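# Chapter 6: What Will It Cost, and When Do You Need It?

I bought my first set of hand-held grippers before I'd written down a single thing I wanted them for. Please don't do that! I had 2730 dollars left in the Grerville budget, it had to be spent by August, and I went shopping the way you'd shop for groceries when you're hungry.

Shu-fen Poon, who was running the Rildale project then, sent my order back with one question in the margin: "How many homes, and how many hours in each?" I had no idea. We sat down and worked it out (46 homes, one bedroom and one kitchen apiece), and the order I sent in the second time looked nothing like the first. Fewer tools, a lot more spare fingers, and a line for batteries that I'd left out completely.

So we'll start this chapter with the work and get to the price list later. Pick a room you know well and think about what has to be handled there. Bedding is a good one to begin with, and it's harder on a budget than you'd think.

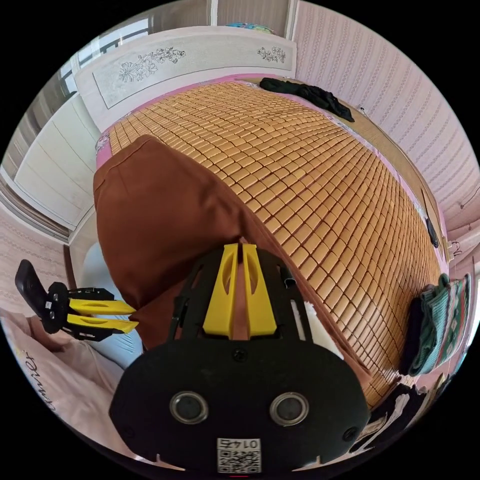

*Figure 6.1. Two hand-held grippers with yellow fingers in a bedroom; the bed has a tan sleeping mat.*

Before you read on, jot down what you'd order for a room like this one. Keep the list. We'll price it in Section 6.2.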